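# Jellard Tabletop – dishes and small tableware

Version 4. Maintained by Mei Greenberg and Delphine Yazzie.
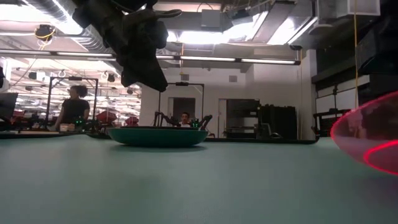 Jellard Tabletop is a set of short table-clearing and table-setting clips, all done with ordinary plates, cups and bowls on a plain tabletop. Each clip covers one small job: move a plate, stack two bowls, put a cup back where it came from. The dishes are everyday pieces bought secondhand or picked from the Hultdale kitchen shelf.

## Contents

| Part | Clips |
|---|---|
| `plates/` | 1,496 |
| `mixed/` | 2,084 |
| `spoons/` | 51 |

`plates/` has plates only, flat or shallow. `mixed/` has plates together with cups, bowls or see-through plastic pieces. `spoons/` was started in October and is too small to split, so treat it as a sample.

## Naming the dishes

Every dish has a short label made of type, color and a number, such as `plate_green_02`. Marcus Holloway keeps the list in `dishes.csv`. Columns:

- `label` – as used in the clip notes
- `type` – plate, bowl, cup, spoon
- `depth` – flat, shallow or deep
- `finish` – solid or see-through
- `retired` – yes if the piece is chipped or lost

A shallow plate with a raised rim is still a plate. We went back and forth on this in version 3, and a few pieces were labeled as bowls there. If you have old notes, run `fix_labels.py` before merging.

## Clip notes

Each clip has a text file with the starting layout, the job, and the finished layout. Notes are written by the person who set the table, then read by a second person. Wording is kept simple:

 start: green plate near far edge
 job: move plate to center
 end: green plate at center

"Near" and "far" are from the side of the table where the setter stands. Left and right follow the same rule.

## Known problems

- See-through pieces are hard to outline when they overlap something dark. Expect loose edges in `mixed/`.
- Dark plates and their shadows are sometimes outlined together. Friederike Kleinschmidt has corrected most of `plates/` but not `mixed/`.
- People in the background are not labeled. Neither is anything on other tables.
- The Rolero bowls are two slightly different sizes under one label.

## Splits

Split by dish, so a plate in the test part never shows up in training. The lists are in `splits/`. Please don't reshuffle them if you plan to compare with the numbers in `results.md`.

## Questions

Label mistakes go to Brisa Arriaga, with the clip name and the dish label. Requests for new dishes go in the Abernathy folder under `wanted.txt`.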